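Palmont: the questions we keep getting

Updated December 15, 2022

Is "Palmont" really the best single Vikine has put out?

The press release says so. It also said so about the last one. We think it's a decent mid-tempo pop song with a good chorus and a bridge that could have stayed on the hard drive. If you liked the October single you'll probably like this one, as they share a drum pattern and most of a bassline.

Who is the guest vocalist?

Lestgate, who sings the second verse and some of the backing parts. The cover gives both names in the same size type, which seems generous for 30 seconds of singing. On streaming services it's filed under Vikine first.

Who produced it?

Herman Manurung has the producer credit and a co-writing credit. Several fan pages list a second producer. We've asked where that came from and so far the answer is other fan pages.

Is it about a real person?

Every interview asks this and every interview gets a slightly different answer. In one it's about a childhood friend, in another it's about a street. We'd treat all of it as promotion.

What does "Sitompul" mean in the outro?

It's the name of the label, chanted. Some listeners heard a secret message in there. You're welcome to keep looking.

Did it go to number one?

On one chart, for one day, in one genre category. The highest placing we could confirm on a general chart was 81. That's a respectable result for an independent release and we don't know why the label felt it needed dressing up.

I read that it had 334 radio adds in its first week. True?

We can't find a source apart from the label's own newsletter, and the newsletter doesn't say which stations or which country. A repeat play on the same overnight program might be counted as an add, or it might not. Until somebody shows a list, we're leaving the figure off our artist page.

Is there an album coming?

"Early next year", which is also what we were told early this year. A track list with nine songs has been going around. Two of the titles are old demos and one is spelled differently in every version we've seen. Don't pre-order from any site that isn't the label's own shop.

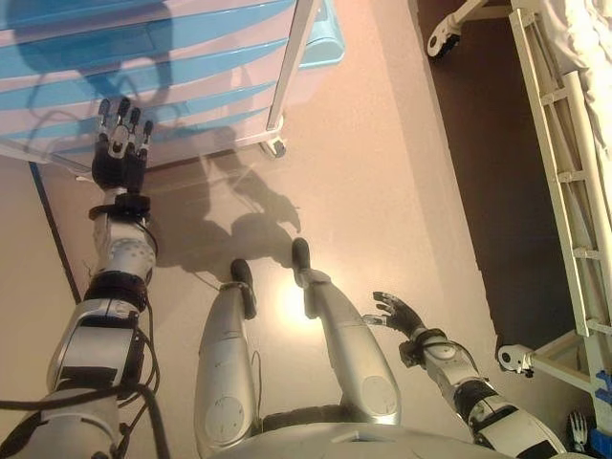

Are the limited vinyl copies worth the money?

Depends what you think you're buying. The sleeve is nice. The sound comes from the same digital master as the stream, as far as anyone has been able to tell us, so claims about extra warmth should be taken with some salt. "Limited" hasn't been given a number either, and without one the word doesn't commit the label to much.

Will there be a tour?

There's a poster with no venues on it. When there are venues we'll list them.

Why are you so hard on them?

We've bought every release at full price and will likely buy the next one. We'd still like the claims to match the records.

Can I send a correction?

Yes, by email, with a link or a scan of whatever you're relying on. Screenshots of comment threads go in the bin.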